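Plorumard gripper kit review: progress report to Skudesar
2022-05-08

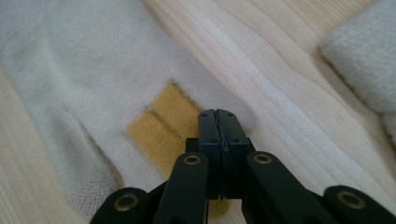

So, where have we got to since the last report? Further than I expected on the soft goods, and not quite as far on the paperwork (sorry, it's coming!). The Plorumard hand-held kit is out of its box and in use most afternoons, and I've now logged some 400 picks with it, mainly socks and other knitted bits.

I like it a lot. The grip is gentle, my wrist doesn't ache after a long session, and the handbook makes sense, even the fiddly part on lining up the fingertips. Thin ribbing is still the weak spot. It slides out more often than I'd like, so I've asked Magsi for a quote on softer pads.

The Celetex software is another story. It crashed seven times while saving, and their helpdesk took two days to answer the first time I wrote. They've been quicker since, and the new version has behaved so far.

Money: I've spent most of the equipment line and would like to move what's left into pads and spare screws, if you're happy with that. The target is still 2,000 picks by November. Could you let me know about the pads before I order?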